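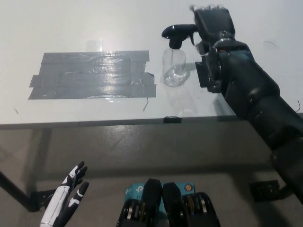 Abb. 3: Prüffeld aus grauem Gewebeklebeband auf weißer Tischplatte, rechts daneben die Sprühflasche.

3.2 Aufbau der Prüffelder und Auftrag der Flüssigkeit

Die Untersuchungen zum Verhalten dünner Flüssigkeitsfilme auf verklebten Oberflächen wurden an Prüffeldern aus grauem Gewebeklebeband durchgeführt. Der Untergrund war in allen Fällen eine weiße Tischplatte. Jedes Feld besteht aus waagerecht verlegten Streifen, die einander überlappen, sodass eine annähernd rechteckige Fläche entsteht (Abb. 3). Die Streifen wurden von Hand abgerissen und an den Enden nicht beschnitten. Die seitlichen Ränder der Felder verlaufen deshalb ungleichmäßig. In Vorversuchen hatte sich gezeigt, dass geschnittene Kanten die Flüssigkeit anders halten als gerissene, bei denen einzelne Gewebefäden freiliegen. Da in Werkstätten und Lagern fast ausschließlich gerissenes Band vorkommt, wurde auf das Schneiden verzichtet.

Insgesamt wurden 232 Sprühaufträge ausgewertet, verteilt auf 13 Prüffelder. Ein Feld wurde so lange weiterverwendet, bis sich an einer der Überlappungen eine mit dem Fingernagel fühlbare Ablösung ergab. Danach wurde es vollständig abgezogen und die Tischplatte mit einem fusselarmen Tuch gereinigt. Kleberückstände wurden mit einem Kunststoffschaber entfernt. Metallische Schaber kamen nicht zum Einsatz, weil schon geringe Kratzer in der Platte den Ablauf neben dem Band verändern.

Die Überlappung benachbarter Streifen hat für den Flüssigkeitsfilm eine größere Bedeutung, als zunächst angenommen wurde. An jeder Überlappung entsteht eine flache Stufe, an der sich Flüssigkeit sammelt, bevor sie seitlich abläuft. Auf einem einzelnen Streifen bildet sich dagegen meist ein zusammenhängender Film, der sich nach dem Auftrag in Tropfen auflöst. Gosselin beschreibt in ihrem internen Bericht zum Vorgängerprojekt Ranberg denselben Effekt an Bodenmarkierungen und führt ihn auf die Oberflächenprägung des Bandes zurück. Unsere Beobachtungen sprechen eher dafür, dass die Stufe selbst ausschlaggebend ist. Bei Feldern, deren Streifen nur auf Stoß verlegt waren, trat die Ansammlung nicht auf, obwohl dasselbe Band von derselben Rolle verwendet wurde.

Für den Auftrag diente eine durchsichtige Kunststoffflasche mit schwarzem Sprühkopf. Die durchsichtige Ausführung wurde gewählt, um den Füllstand während der Versuche ablesen zu können. Mit sinkendem Füllstand nahm bei zwei der anfangs erprobten Flaschentypen die ausgebrachte Menge je Hub ab, bei der schließlich verwendeten Flasche lag die Änderung innerhalb der Wägegenauigkeit. Als Flüssigkeit wurde entmineralisiertes Wasser ohne Zusätze eingesetzt. Reinigungsmittel hätten die Benetzung verbessert, zugleich aber Rückstände hinterlassen, die sich auf den folgenden Auftrag ausgewirkt hätten.

Ein Auftrag umfasst 6 Hübe. Nach dem letzten Hub blieb das Feld 90 Sekunden unberührt. Erst dann wurde der Zustand der Oberfläche beurteilt. Die Beurteilung erfolgte unter der Deckenbeleuchtung des Raums ohne zusätzliche Lampe. Auf glänzendem Band ist ein Film vor allem an den Reflexionen zu erkennen, und deren Lage hängt stark vom Blickwinkel ab. Helle Bereiche in der Mitte eines Feldes wie in Abb. 3 dürfen daher nicht ohne Weiteres als Stellen mit besonders viel Wasser gelesen werden. Verlässlicher sind einzelne Tropfen und Schlieren, wie sie dort nahe der unteren Mitte auf dem Band zu sehen sind. Sie wurden getrennt erfasst, weil Tropfen in der Regel auf eine örtlich unvollständige Benetzung hinweisen, Schlieren hingegen auch durch Ablauf oder Berührung entstehen können.

Störend wirkten lose Fasern und Haare. Sie hafteten bevorzugt an den Rändern der Prüffelder, wo Klebstoff freilag, und leiteten dort Wasser vom Band auf die Tischplatte. Auch in Abb. 3 ist an der unteren rechten Ecke des Bandes ein dünner dunkler Strang erkennbar, weitere liegen vereinzelt auf der Platte. Fasern, die nicht mit dem Feld in Kontakt standen, wurden belassen. Bei Kontakt mit dem Rand wurde der betreffende Auftrag gesondert vermerkt und für die Auswertung des seitlichen Ablaufs nicht herangezogen. Für die Bewertung der Feldmitte blieb er gültig.

Die Tischplatte wurde vor jeder Versuchsreihe mit einer Wasserwaage in beiden Richtungen geprüft. Der Betonboden des Raums ist nicht vollständig eben, sodass nach jedem Umstellen des Tisches nachgerichtet werden musste. Ein Gefälle zur vorderen Tischkante machte sich zuerst an den unteren Streifen bemerkbar, an denen sich dann deutlich mehr Tropfen fanden als an den oberen. Zwei Reihen mussten aus diesem Grund wiederholt werden.

Verglichen wurden drei Bandsorten, die im Folgenden mit den Projektkürzeln Udov, Baek und Skikel bezeichnet werden. Sie unterscheiden sich in der Dicke der Deckschicht und in der Dichte des Gewebes. Udov zeigte nach der Wartezeit meist noch zusammenhängende Filmreste, während sich das Wasser auf Baek früh zu Tropfen zusammenzog. Skikel lag dazwischen, streute jedoch von Feld zu Feld so stark, dass aus den vorliegenden Daten keine Rangfolge abgeleitet wird. Ein Teil der Streuung dürfte auf das Alter der Rollen zurückgehen. Die äußeren Lagen einer Skikel-Rolle waren spürbar steifer als die inneren und ließen sich schlechter andrücken.

Das Andrücken selbst erfolgte mit einer Gummirolle, jeweils von der Mitte eines Streifens nach außen. Lufteinschlüsse unter dem Band waren danach selten, kamen an den Überlappungen aber weiterhin vor. Sie wurden nicht aufgestochen, da jede Öffnung in der Deckschicht Wasser in das Gewebe eindringen lässt. Die Lage der Einschlüsse wurde auf einer Skizze des jeweiligen Feldes eingetragen und bei der Zuordnung der Tropfen in Abschnitt 3.3 berücksichtigt.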